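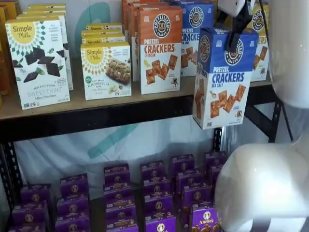 The main matter in this reporting period is the grip fault on the Pluvar picking cell, which stopped trials twice in March and has cost us most of the time set aside for the mixed shelf. The fault shows up when the gripper takes a thin carton near its top edge and carries it forward over the front bar of the rack. A carton held this way can hang at an angle, as the blue Pretzelized sea salt box does, and the arm has no measure of that angle once the fingers have closed. The purple Annie's boxes on the level below, stacked in columns, have given no trouble of this kind, but they were only used in the early runs and we draw no firm conclusion from them.

1. What happened

In the first stop, a carton turned in the fingers during the move away from the shelf and struck the crossbar. The arm read the contact as a normal load and carried on for 200 mm before the force limit tripped. The carton was crushed. No one was inside the guard line.

The second stop was more serious. The cell was being restarted at 16:40 when the fingers opened without a command and dropped a carton from full height. Dindo Padilla was at the gate, which was shut and locked, and pressed the stop button. The arm halted as it should. We have recorded this as a safety matter under the terms of the grant, and a copy of the form went to Kukutden the same evening.

2. Cause

The two stops have separate causes. The first is a setting. The closing force had been lowered to avoid marking the cartons, and the lower value does not hold a tall box gripped above its centre. Of the 117 logged picks on tall cartons at that value, the ones that slipped were all taken close to the top edge.

The second is a fault in the restart sequence. The gripper controller, supplied by Erko, clears its last command on power-up and goes to its default state, which was set to open. Belmiro Lobo repeated this on the bench with the arm parked.

3. Action taken

The default state is now closed. The arm will not restart with a carton in hand until an operator has confirmed it at the panel. The grip point has been moved down on tall cartons – this needs more clearance between rows, so the shelf plan has been redrawn. The load check now runs throughout the carry.

4. Effect on the plan

The 2000-pick endurance run has not begun. We ask for it to move to the next period, with no change to the total budget. The spare finger set from Guerreiro has arrived and will be fitted first. Still open: a way to read carton angle in the hand. The wrist sensor may be enough, but we have not tested it.

Shared 2 times

Comments

B. Lobo: Section 2, please note the bench test used the old firmware. I will repeat it on the new one.

Kukutden grants desk: Received. Please send the stop button test record with the next report.

D. Padilla: Record is in the cell folder, will forward.

Contact the project office | Copyright Pluvar project partners | Back to top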